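4. Labeling and Return of Loaned Tools

4.1 Setting

The Dornholm tool library lends hand and power tools to residents of the Lultlow district. Loans run for six days and may be renewed once at the desk. At the start of the study the catalog held 100 items suitable for labeling. Larger goods such as ladders, tile cutters and sanders on wheels were left out, as they are stored in a separate shed and have their own sign-out sheet. Each item in the sample carried a paper tag tied to the handle or case, with a catalog number written in marker. Staff had reported that the tags were often missing at return, and that items without a tag sat on the intake shelf until someone could match them to a loan record.
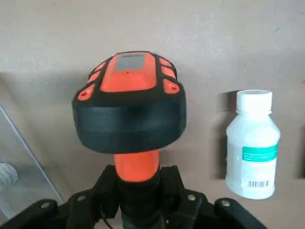
4.2 Labeling Conditions

Two kinds of label were compared. The first was the existing paper tag. The second was a printed adhesive label, sold locally under the name Kasa, with the catalog number in black on white and a clear top film. Of the sample, 51 items received the adhesive label and the remainder kept the paper tag. Assignment was made by drawing numbers from a box, with the limit that two copies of the same tool could not both fall in the same group. Labels were applied in October by one member of staff so that pressure and placement would vary as little as possible. Surfaces were wiped with alcohol and left to dry before the label went on.

Figure 4. Power drill, orange-red and black.

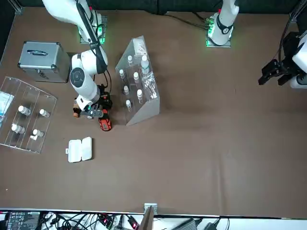
Placement of the label proved harder to standardize than the label itself. The written procedure asked for a flat area away from the grip, the vents and any moving part, and many power tools offer very little of that. Body color also had to be considered. On a tool with two body colors, such as the cordless drill in Figure 4 with its red-orange and black body, a white label stands out against either color, so the choice of position could be made on wear alone. On gray or white cases, a thin black border was added by hand. The border was drawn under the film and did not touch the number.

4.3 Coding of Returns

Returns were coded at the desk by Ekene Lawal, who was not told which loans would be used in the analysis. The label state was recorded as readable, partly readable or missing. A partly readable label was one in which at least one digit could not be read at arm's length under the normal desk light. Tools returned in a case were taken out and checked on the body, and case labels were ignored.

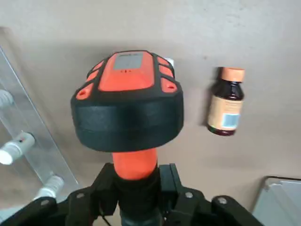
When was a return treated as late? A return was late if the item reached the desk after closing time on the final day of the loan, including any renewal.

Late returns stayed in the sample. Longer loans give more time for wear, and removing them would have favored the paper tag. Following Nwankwo, we recorded wear per loan and kept the number of days out as a separate field.

4.4 Intake Time

Intake time was measured from the moment the item was set on the desk to the moment the loan was closed in the catalog.
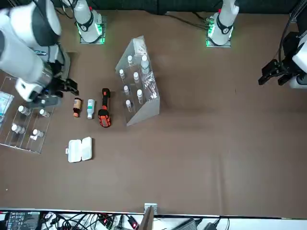
Where a label was missing, the clock was left running while staff searched by tool type and borrower name. Searches that lasted beyond 22 minutes were stopped and entered at that value. Time spent talking with the borrower could not be separated from search time and is included in both groups.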